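Notebook, June. Bench 2, finish aging trial, continued

Start 7:40. Oven had held at setpoint overnight according to the chart. Door seal still leaves a faint line of residue on the left jamb; cleaned with alcohol and noted on the oven card.

Purpose, for whoever picks this up: compare yellowing of clear finishes on pale wood. Two products under test, the Prornel waterborne and the Robles oil-modified. Uncoated control from the same board. All coupons cut from one birch board supplied by Sarport, long edge parallel to grain, sanded to 180 and wiped, no tack cloth (the last one left a film that showed up as fisheyes in the waterborne).

Coupon set is 18 pieces, 6 per condition. Numbered in pencil on the back. Number 7 has a tan streak running the full length and should have been rejected at cutting. I kept it in but its b* value is not to go into the mean. Mohandas Salian disagrees and wants it reported separately with its own baseline. Fine, separate line in the table.

Coating: two coats by foam brush, overnight between coats, light scuff with a gray pad. The oil-modified was still soft at the edges in the morning, so the second coat went on after lunch. Write the real interval on the sheet, do not copy the one from the can.

Color readings taken with the Irnano meter, small aperture, white tile before each group. Three readings per coupon, meter rotated between readings. Drift on the tile was within the last digit for the first two groups. It moved on the control group and I repeated that group from the start. Suspect the meter had been sitting next to the oven vent. It now lives on the shelf by the sink.
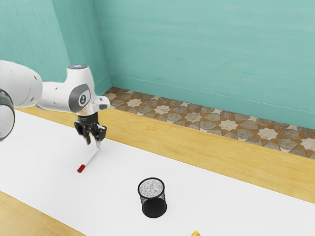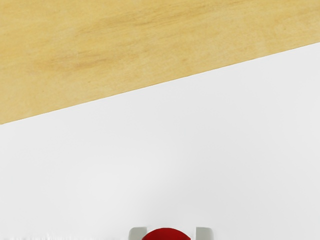
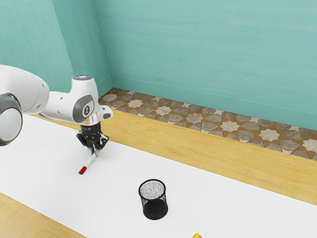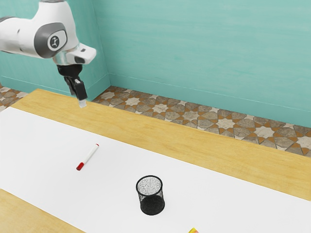 Renders, white surface in the first three, wooden surface in the second, wooden table in the fourth.

Baseline results: waterborne close to bare wood, slightly cooler. Oil-modified already warmer before any exposure, as expected. Spread within the oil-modified group is larger than I like. Film thickness is the likely cause, the brush was loaded unevenly on the last pieces. Weighed the coupons after coating but not between coats, so the per-coat figure is lost. Next batch gets weighed at every step.

Rack order in the oven is randomized from the sheet taped inside the cabinet door. Do not regroup by condition when turning. Turn the rack at each reading and initial the sheet.

Gloss: skipped today. The gloss meter's reference tile is scratched and the replacement has not arrived.

13:20. Coupons in, face up, spacers at both ends. One spacer short, used a cut piece of the same birch for the bottom row. Checked clearance from the element by hand before closing the door.

16:05. Looked through the window only. No visible blistering on the front row, back row cannot be judged from there.

To do:
Order spacers and foam brushes, the narrow size.
Ask Sarport whether the remaining boards are from the same lot.
Redo the template so the meter foot lands in the same spot every time. The current one slips on glossy film.
Move old baselines out of the shared sheet into their own tab.
MS to check the formula in the delta column, it is pointing at the wrong control row.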